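ok so the dishwasher saga. short thread bc I have to leave for work in 20

moved to Desenholm in spring, apartment came with an old Drakos. loud but fine. then last month it quit mid cycle with a full load in it

landlord says "they all do that." cool. very helpful

called the repair place in Indgate. 171 just to come look at it. parts extra. labor extra. earliest visit in 2 weeks

so I've been washing by hand and let me tell you, I own too many bowls. why do I own this many bowls. one person lives here

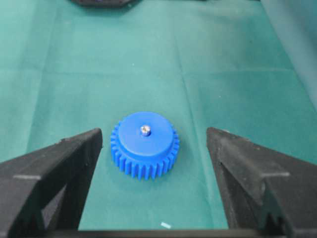 Desenholm, September

update for those who asked – still no dishwasher. I did get a decent drying rack from Rekico tho, 62 with the tray. pricey for a rack but it fits over the sink and doesnt tip

things I have learned: soak the oatmeal pot right away. not later. right away

also hot water here runs out fast, so glasses first, greasy stuff last. my grandmother did it this way and I used to roll my eyes at her

the part that bugs me is the pricing. a fee to look, a fee to fix, and at the end you could've bought half a new one. I get that people have to drive out and gas isn't free. still

a neighbor said try the secondhand store by the Indgate bus stop, they get whole machines in sometimes. going after work if it's not raining

landlord update: he has "made a note of it"

anyway if anyone has a used one that fits a narrow kitchen and you're near Desenholm, message me. I can pick up – will need help with teh stairs

ok late now, bye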